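The Second Day of a Braise

A braised shoulder of pork comes out of the oven at its most fragrant and, by most measures, not at its best. The sauce is thin and the fat is still mixed through it. The meat, if lifted with tongs, falls into strings that feel dry in the mouth even when they are coated in liquid. The same pot, chilled overnight and warmed slowly the next afternoon, slices cleanly and tastes more strongly of everything that went into it.

Three changes account for most of the difference, and all of them happen in the refrigerator.

The first is gelatin. Shoulder, shank and chuck contain a great deal of connective tissue, and long cooking above 160 degrees turns much of its collagen into gelatin. While the pot is hot the gelatin is dissolved and does little except make the sauce slightly sticky. As it cools it sets, both in the sauce and between the fibers of the meat. On reheating it melts again, though a portion of the liquid it holds stays in place longer than it did the first time.

The second is fat. A six-pound shoulder can give up more than a cup of it. Skimming a hot pot with a spoon removes perhaps half and takes some of the sauce along. After a night at 38 degrees the fat has formed a pale lid that comes off in two or three pieces. Keep a tablespoon for browning onions and discard or freeze the rest.

The third is salt. It moves slowly through cooked meat. A braise seasoned only on the surface will be uneven at dinner the first night and close to even by the second.

Cooling

The weak point of the method is the time between the oven and the refrigerator. A full Dutch oven holds heat for hours, and a heavy lid makes this worse. Food should pass from 135 degrees to 70 within two hours and reach 41 within the next four, for 6 hours in all. A cast-iron pot left on the counter will not do this.

Move the meat to a shallow pan. Strain the liquid into a second pan, no more than two inches deep, and set it in a sink of ice water. Stir every few minutes until it drops below 70 degrees. Then pour it back over the meat, cover loosely and refrigerate. Close the lid once the food is cold.

The Draden kitchen handles this on a larger scale. Its cooks prepare braises for the community suppers in Bremthorpe, and last March they served 953 portions from pots cooked the day before. The liquid is cooled in steel pans with a frozen paddle standing in each one. The meat goes onto racks in a single layer. Before the change to shallow pans, the deepest containers were still at 80 degrees after four hours, and two batches had to be thrown out.

Reheating

Slice the meat while it is cold. Half an inch is a good thickness for shoulder, slightly more for chuck. Lay the slices in an ovenproof dish so they overlap, and spoon the jellied sauce over them. Cover with foil and place in a 300-degree oven for 40 minutes, or until the center reads 165.

If the sauce is too thin, reduce it separately in a wide pan before the meat goes in. Boiling it with the slices squeezes out the moisture that the overnight rest was meant to keep. Taste for salt only after reducing. Vinegar, mustard and chopped herbs go in at the end, as their flavor fades in the cold and again in the heat.

What does not improve

Vegetables cooked from the start are finished by the second day. Carrots and celery that went in with the onions have given up their flavor and should be strained out. Cook a fresh set in salted water or roast them, and add them to the dish for the last ten minutes. Potatoes turn grainy after chilling in sauce and are better made new. Beans are the exception. They thicken the liquid overnight and hold their shape if they were not overcooked to begin with.

Chicken gains less than pork or beef. Thighs are acceptable on the second day. Breast meat is not.

A braise handled this way keeps for three days in the refrigerator and up to three months frozen in its sauce.

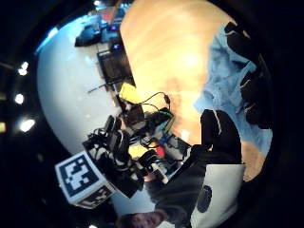
Light blue cloth on a wooden tabletop.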